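Chapter 2
Archery: The Long Shot

Few sounds in sport beat an arrow landing in a target far down the field! This chapter takes you to the Hayes range in Fludville, where club archers shoot all summer, and shows how stance, draw and release work together. You'll learn to read the wind too (harder than it looks, and great fun).
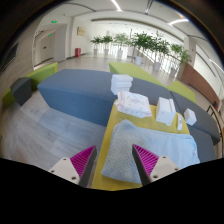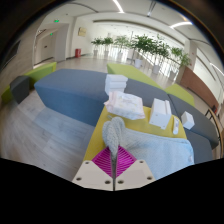 Why do archers use the same anchor point for every shot?
Drawing the string to the same spot on the face keeps the draw length steady, so the arrows group closer together.

We start with the feet.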